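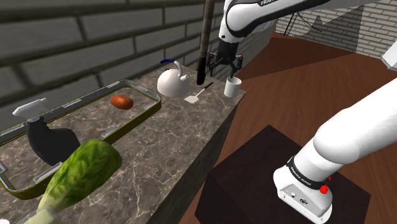
Where Does Stone Come From?

Stone is one of the oldest building materials people have. It is used for walls, steps, bridges, statues and kitchen countertops. All of it started out as part of the ground. To understand how it got from there to a house, you have to know a little about rocks.

Three families of rock

Scientists who study rocks are called geologists. They sort rocks into three big families by the way each rock was made.

The first family is igneous rock. Deep under the ground it is so hot that some rock melts. Melted rock under the ground is called magma. When magma cools, it turns hard. If it cools slowly, far below the surface, crystals have time to grow, and you can see them as little specks. Granite is made this way. If melted rock comes out of a volcano as lava, it cools fast and the crystals stay tiny. Basalt is made that way, and it is usually dark.

The second family is sedimentary rock. Wind, rain and ice break big rocks into small bits. Rivers carry the bits away and drop them in lakes and seas. The bits pile up in layers, and the layers on top press down on the ones underneath. Minerals in the water glue the grains together. Sandstone is made from sand. Much limestone is made from the shells of sea animals, and sometimes you can still find the shape of a shell in it.

The third family is metamorphic rock. The name comes from Greek words that mean a change of form. These rocks used to be something else. Heat and squeezing inside the Earth changed them without melting them all the way. Limestone can change into marble. Shale, a rock made from mud, can change into slate. Slate splits into thin flat sheets, so people have used it for roofs.

How stone leaves the ground

A place where stone is dug or cut is called a quarry. Most quarries are open to the sky and look like giant steps.

Agnes Ekström works at the Flenness quarry, where granite is cut. The first job of the day starts before it is light in December. "We look at the rock wall for cracks," she says. "If there is a crack through a block, we can't sell it as a big slab. It might get used for gravel."

Workers drill holes into the rock and pull a long wire through them. The wire has small beads on it coated with bits of diamond. A machine pulls the wire around and around in a loop, and it slowly saws through the stone. Water runs over the cut to keep it cool and to hold down the dust. Stone dust is bad for your lungs, so people who cut stone have to be careful not to breathe it.

Stone is heavy. A block of granite the size of a refrigerator weighs more than a car. One block of granite that left Flenness was 5 feet long and was cut into slabs for the floor of a train station.

From block to slab

Big saws slice the block the way a bakery slices bread. The slabs are rough at first. A polishing machine rubs them with gritty pads, starting with coarse grit and moving to finer and finer grit. With many kinds of stone, the colors look deeper after polishing.

Some stones need extra care. Marble and limestone contain a mineral called calcite, and acids eat into calcite. Lemon juice and vinegar are acids. A drop left on polished marble can leave a dull spot. Granite does not have this problem, but it has tiny holes that can soak up oil, so people often put a sealer on it.

Try it: a vinegar test

Babatunde Ekpo teaches this test to his class. You will need 2 small stones, a piece of chalk, a spoon, some white vinegar and a plate. Ask a grown-up before you start, and keep vinegar away from your eyes.

Put the stones and the chalk on the plate. Drip a spoonful of vinegar on each one. Watch closely and listen.

If you see bubbles, the stone probably has calcite in it. The bubbles are a gas called carbon dioxide. Some chalk is made from calcite and will fizz. Other chalk is made from a mineral called gypsum -- that kind won't. Rinse everything with water when you are done.

Words to know

Crystal: a solid whose tiny parts are lined up in a pattern
Magma: melted rock under the ground
Lava: melted rock that has reached the surface
Quarry: a place where stone is dug or cut
Slab: a wide, flat piece of stone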